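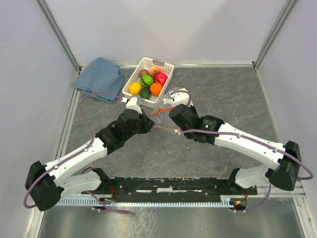
Irstead Fruit & Basket, staff meeting, back room
December 3, 2023
Chair: Kevser Tuncer
Notes: Canan Yazıcı (typed up fast, corrections to me please)
Present: Kevser, Canan, Dale, Mireille, Owen from 4:15
Regrets: Priya

1. Last minutes
Read, fine. One fix, the Ketville order was 29 baskets, I had written 26. Carried.
Owing from last time: label printer still not looked at. Dale has the number for the repair place. Moved to item 7.

2. Holiday baskets, numbers
Confirmed so far 74. Of those 60 are the mixed fruit basket, the rest are citrus only. Ketville's 29 are in the 60, not on top of it, Mireille asked, worth writing down.
Kevser doesn't want to take any more mixed after this coming week unless Skarkent can promise the pomegranates. Citrus only can stay open on the website.
Dale: can we say "while supplies last" on the page. Yes. Canan to change the wording.

3. What goes in the mixed basket
Long one. Current list is peach, the small round watermelon, pomegranate, lemon, avocado, orange, plus one brown-skinned fruit (kiwi or whatever came in good that week).
Peach: imported this time of year, price silly, and they bruise. Mireille for dropping it, Dale against, says it's the first thing people pick up and smell. Kept for now. If a case comes in soft we swap for a second orange and put a note in, no phone call needed. Leaf stays on if there is one, customers like the leaf.
Watermelon: heavy. Goes in the middle, always. Two baskets in August had it up at one end and they tipped in the van. Everybody else's fruit goes round it.
Avocado: hard ones only, for delivery more than a day out. Owen to mark the crates when he unpacks so we're not squeezing every one.
Lemon and avocado to the front with the orange, big colours behind. Kevser would like them all done the same way so the website photo isn't a lie. Mireille said fine but not measuring anything. Agreed, same order, nobody's measuring.
Banana came up again. No. Turns everything brown by the second day.

4. Baskets
Decided to stay with the off-white plastic ones with the holes in the sides. Wicker quote from Tanasarn came back and it's nearly double, also it sheds bits into the fruit. Dale disappointed. Could revisit wicker for weddings only.
Holes are good for air but small stuff pokes through or sits funny against them, so berries are out unless in their own tub.
Wash before use, all of them, even straight out of the sleeve. They come dusty. Rinse, shake, upside down on the rack overnight. Not stacked wet!! Had a stack stuck together and one handle cracked getting them apart.
Deposit: people do bring them back. Keep the $2 return. Sign at the counter is faded, Priya to redo it if she's willing (not here to say no).

5. Bags and wrapping
The clear bags. Mireille brought a few in to show. They crumple as soon as you handle them and then look used. Ideas:
- keep them flat in the box till the last second, don't pull out a handful ahead of time
- bag open over the end of the basket first, then slide, don't drop from the top
- tie loose, fruit sweats if it's tight
Dale asked if we need the bag at all if the customer's picking up in person. Good point. Pick up = no bag unless they ask. Delivery = bag. Kevser worried about gift orders, so gift pick up gets a bag too. OK that's three rules, Canan to put it on one sheet by the bench.
Crumpled bags that are clean go in the bin under the sink for reuse on staff orders, not the garbage.
Paper wrap from Skarkent, sample went see-through where the orange touched it. Pass.

6. Packing bench and cloths
Complaint (mine) re cloths left in a heap at the back of the bench. The blue ones are for wiping fruit, DRY, nothing else. Floor and sink get the old white tea towels. Blue ones folded in the back corner when not in use and into the wash at close. If it's been on the floor it goes in the wash, doesn't matter that it was only a second.
Wipe order: orange, lemon, pomegranate get a proper buff. Peach gets nothing, just leave it alone. Avocado a quick one. Watermelon underneath as well, there's often dirt on the pale side.
Bench itself to be wiped between batches. Juice got left on overnight last week and it was sticky by morning.
Owen arrived here.
Owen asked where the empty crates go now as the hallway is blocked. Out the back door, left side, not the right, the right is the neighbour's.

7. Label printer
Dale calls repair tomorrow morning. Till then handwritten tags, and please print, Kevser could not read two of mine and she's known me for years. Tag goes on the handle end, through the opening, so the driver can read it without lifting the bag.

8. Delivery
Owen driving Ketville, Mireille going with him to help carry. Load the van with handles facing the door. Blanket under the baskets, not the rubber mat, the mat smells.
Skarkent pick up of crates same trip if there's time. If there isn't, ring them, don't just not turn up (see last month).
Question about a cooler for the peaches in the van. It's December. No.

9. Other
Kettle is leaking from the base. Unplug after use. Kevser to buy one.
Front door sticks when it's cold, give it a shoulder.
Staff fruit: anything with a mark on it goes in the box by the coat hooks, help yourself, please don't leave it till it's fuzzy. Somebody is taking all the avocados and Dale would like one occassionally.
Priya's hours over the holidays, Kevser to talk to her direct.

Actions
Canan: website wording, bag rules sheet for the bench
Dale: printer
Owen: mark hard avocado crates, move empties out of the hall
Mireille: price on a second box of bags, same size, ask if they come in a thicker one
Kevser: Skarkent re pomegranates, kettle, Priya
Priya: return deposit sign (ask her)

Next meeting after the Ketville delivery is done, time to be texted round. Closed 5:05.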